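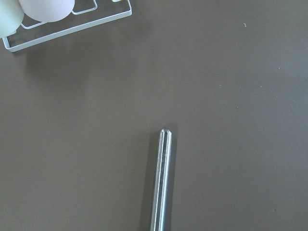 A white wire rack on a brown tabletop.

I've been going to the Pomare swap shop long enough to remember when it was two shelves and a coffee can for donations, so you can imagine how I felt walking into the new place on Kument Street this week. It's huge! Well, it's huge for us. The doors open to everyone on July 3, and I got a look around while half the stock was still in boxes.

If you've never been, the idea is easy. You bring in kitchen and household stuff you don't use, you take home stuff you will, and no money changes hands unless you feel like dropping a few dollars in the can. (Yes, the can made the move. I checked.)

Kinga Katona has been running things from the old Gareo laundromat building, where the roof leaked right over the cookbooks. She told me they lost a whole box of them over the winter, and that was when she started looking for somewhere else. The new lease costs $500 a month, and the first 90 days are already paid for, thanks to the bake sale in the spring and one very generous check from someone who doesn't want a fuss made.

"I kept waiting for the landlord to change his mind," Kinga said. "I didn't even pack until I had the keys in my hand." 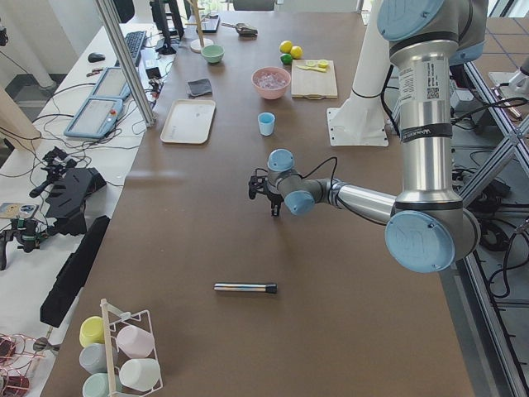
A long brown table, with a silver rod lying across it and a robot arm at the right.

What I like most is the size of the front room. At the old place you had to back out of the aisle if somebody came the other way with a slow cooker, and now there's space for two strollers to pass. Baking pans are by the window, glassware is along the back wall, and there's a whole corner for lids. Just lids! Bring the pot with you and try them on till something fits. I have a saucepan that's been going without since we moved here, and I've got high hopes.

The sign-up sheet for regular swappers had 134 names on it when I left. You don't have to be on it to come in, but people on the list get a text when something big shows up, like a stand mixer or a set of decent knives.

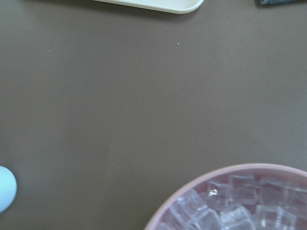 Hyun-seo Yook is starting a repair night too, and I think that could end up being the best part. He fixed my toaster last year with a paper clip and a lot of muttering, and it still works fine. Bring lamps, fans, blenders, anything with a plug that isn't a microwave. He won't touch microwaves, so please don't ask him. The first repair night will be later in July, and he'll post the date on the front door once he knows which evenings he has off.

There are a few rules about what you can drop off. Everything should be clean, and nothing chipped where your mouth goes. They can't take mattresses, car seats or nonstick pans with the coating coming off. Plastic tubs are fine if they have their lids - I know, I know, see above about the lid corner.
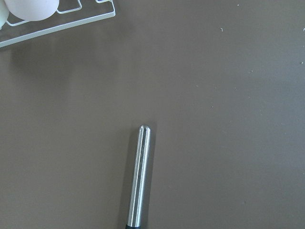

Parking is the one headache. The lot next door belongs to Mastska Tile and they do tow, so use the street or the gravel strip behind the bank. The number 3 bus stops right across the road, and I'd take that if you aren't hauling anything heavy. Drop-offs go to the side door, and you can ring the bell if it's locked. Kinga says give her a minute to get there, it's a long hallway.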